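Print this thread | E-mail this thread

Stone benchtops in an old house - worth it or not?

gumleaf_marg wrote:

Hello all, I've been reading along for months and finally have a question of my own. We're redoing the kitchen at our place in Cornerau, which is a draughty old weatherboard with floors that roll like the sea, and I have my heart set on marble. My husband would be happy with laminate for the rest of his days. The quote from Stureo came in at $3290 for the one run beside the stove, supplied and fitted, and I nearly dropped my tea. For those who've lived with real marble for a while, do you still love it? I bake most weekends and we go through a fair few lemons, so I'm not going to pretend I'd be careful with it.

PradoS wrote:

Oh Marg, do it! We've had ours since the kids were in primary school and I wouldn't swap it for anything. Yes, there are rings where somebody left half a lime overnight, and there's a dull patch where I roll pastry, but after the first year you stop seeing single marks and it all becomes one soft, worn colour. My grandmother's was the same. I'd only say get it honed, not polished, as the polished ones show every little etch and you'll be tilting your head at the light each morning feeling cross.
- Solange

inho_r wrote:

I'll be the wet blanket, sorry. I fitted benches for a good many years before my knees gave up, and the calls that came back to us were nearly always marble in a family kitchen. Lemon, vinegar, wine, tomato - it's a soft stone and acid eats it, and sealing doesn't stop that, whatever the fellow in the showroom says. Sealing slows down stains. Etching is a different thing altogether. If you want stone, look at granite, and put the difference towards getting your floor level, which by the sound of it needs doing first.
In-ho Ryu 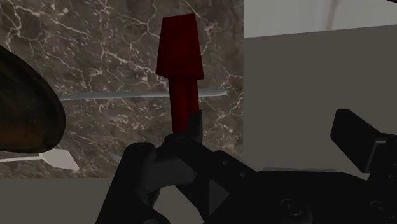 gumleaf_marg wrote:

Thank you both, you've given us plenty to argue over at dinner! In-ho, the floor is a sore point. The joiner says he can pack the cabinets up at the low end and the top will sit true, but he wants another $643 for it and I don't know whether that's fair or not. As for colour, I'd started out wanting bright white with grey veins like everyone else, and I've come right around to the browny-grey sort, like the marble in the picture, with its plain straight edge and a dull olive-grey beside it. It seems a much kinder colour for a dim old kitchen like ours, and I think crumbs would bother me less on it. Has anyone gone that way and wished they hadn't?

tinroof wrote:

We went grey-brown in the laundry and it's lovely, very forgiving. I'd keep the straight edge too. We had a fancy rounded one in our last house and I never liked the look of it. Do ask to see the whole slab before they cut it, though. The little sample they send home with you can be miles off.

PradoS wrote:

I have to stick up for marble again, In-ho, with all due respect to your knees. You only ever got the phone calls from the unhappy people! Those of us who were pleased with it never rang anybody. Granite's very practical, I know, but I've never been fond of the speckles, and it's Marg who has to look at it while she does the dishes.

inho_r wrote:

Fair point, Solange, and I had a laugh at that. I'll give you the colour as well. A mid-tone hides a great deal more than white does, though an etch still shows as a dull spot on a dark stone if the finish is shiny, so honed it must be. Marg, $643 for packing and levelling isn't silly money if he's also scribing the kickboards, so ask him that before you say yes. And make sure there's proper support under the join beside the stove. I've seen tops crack there when all anyone had done was lean on them.

gumleaf_marg wrote:

Kickboards are included, I've just rung him. We're going to look at slabs in December when my sister is here to mind the dog, and I'll report back. My husband has asked me to say that laminate is still an option.

Reader comments

Deb in Cornerau: We used Stureo as well and they were tidy and on time, but they do charge extra for taking the old top away, so check your quote. Ours was $108 on top.

old_possum: I'm with the husband. Same laminate for donkey's years, hot pans and all, and it's only lifting a bit near the sink.

Gil: Could someone tell me which sealer they use on a honed finish? The tin I was given has lost its label and I'd like to do the bathroom vanity while I'm at it.

Print | E-mail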